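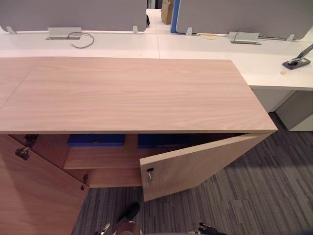 Storage cabinets, second floor, Kemham office

The shared cabinets on the second floor were sorted out in April, and this page covers the one at the end of the long desk, by the corridor. It is the cabinet most people on the floor use. Until this spring it held old binders, phone chargers and a box of mugs from the Plaven office. Those have been moved or thrown out, and the cabinet now holds only the blue archive boxes.

Text by Liudmyla Stelmakh. Labels and key list by Victor Ondieki. Page updated 17th May.

The long desk

The cabinet has an oak finish, the same as the others on the floor. The white desk runs behind it and turns to the right. There are two silver cable ports in the desktop, with a gray cable coming up through the left one. Please leave the ports clear. If you need a longer cable, ask Victor and don't run one over the cabinet top.

Both doors open outward and need room in front. Chairs left on the carpet there get in the way of the right-hand door, and we have already had one scratch on it. The key stays in the lock during the day. It goes back to the front desk at closing, on hook 7.

The boxes go flat on the shelf, side by side. They can be stacked two high, but the lids bend if there is anything heavier on top. Each one takes some 600 sheets, fewer if the papers are in folders. 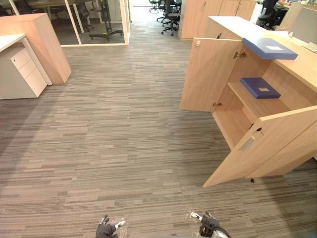 DOORS OPEN, CORRIDOR SIDE

Two blue boxes, the darker one on the shelf and the lighter one higher up, near the countertop. Each has a small white label on the lid. The shades are different because we bought the boxes in two orders and the supplier, Tendetti, changed the blue in between. The shade does not mean anything. Go by the label.

The box numbers in use on this side of the floor are 2976 and 3932. The first is signed delivery slips from the Oakley site, and the second is floor plans and furniture orders. If you take a box to your desk, write the number and your name on the sheet at the front desk. If you only take out a page or two, a note in the box is enough.

Push a box all the way back before closing the doors. One that sits too far forward will catch, and the hinges on these cabinets were adjusted in April after two of them worked loose. Victor has the small screwdriver if it happens again.

The carpet is the original gray striped tile. It has darker worn patches here and there. Replacement tiles are on the list for later in the year, and the cabinet will have to be emptied and moved when they are laid. We will post the dates on the floor notice board.
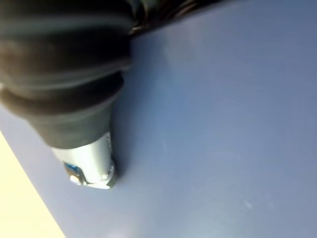
Flat surface in blue-gray, close up.

Labels and colors

New labels are printed at the front desk on plain white stock. Stick them in the middle of the lid and keep them straight. Do not write on the lid itself. Marker does not come off, and we lost a good box that way at Oakley. Old labels peel off more easily if you warm them with your hand first.

Any new boxes will be blue, in whichever shade Tendetti has. Gray was considered and dropped, as it was too close to the box files used by accounts.

Questions about what is stored where go to Liudmyla. Lost keys go to Victor.

More galleries: Kemham meeting rooms / Plaven storeroom before and after / Oakley front desk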